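Handout 4: Evaluating a Wrist-Camera Gripper Kit
Course notes, Michalis Lambrakis
Revised September 20, 2023

Scope

The kit under review is the Urkulo two-finger gripper, supplied by Dratside with a wrist camera, a mounting plate and a driver package. The notes cover finger condition, image quality during motion, and the acceptance checks used in Lab 2. Wiring is in Handout 3.

4.1 What the supplier delivers

The box contains the gripper body, one pair of fingers, the camera on its bracket, and a cable set. Spare fingers are a separate order. The driver publishes finger position and camera images on separate channels, and the two are not synchronized by default. Set the sync option before recording anything you intend to measure.

4.2 Camera view during motion

The camera looks past the fingers toward the work surface. Exposure is automatic when the kit ships. In dim rooms the controller picks a long exposure, and any arm motion during that interval smears the background. The fingers move with the camera, so they can stay readable in an image where the surface does not. A shiny tabletop adds a second problem: reflected light saturates part of the image, and a detector may report an edge along the glare.

When grading an image, treat the fingers and the background separately. In the view below, the jaws are open with nothing between them. The speckling on the right finger and the small pale smudges near the left fingertip can still be inspected. The wood surface is badly blurred, the reflection covers the gap between the tips, and the dark brown shape beyond cannot be classified. Grade: fingers usable, background rejected. 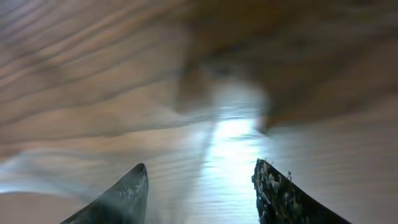
4.3 Acceptance checks

Fix the exposure manually before starting. Then run 20 open-close cycles with the arm stationary and save an image at each end of travel. Repeat with the arm moving at the Lab 2 speed. Reject the run if the fingertips cannot be located in every image.

Inspect both finger surfaces by eye after the run. Pale marks on a dark finger may be wear or residue, and the camera alone will not settle which. Wipe the finger, take a second image from the same pose, and compare.

4.4 Reporting

Submit the exposure setting, the arm speed, and 2 images per condition. Record rejected images in the log with the reason. Questions on the driver go to Thanasis Tsolakis. The report is graded out of 100.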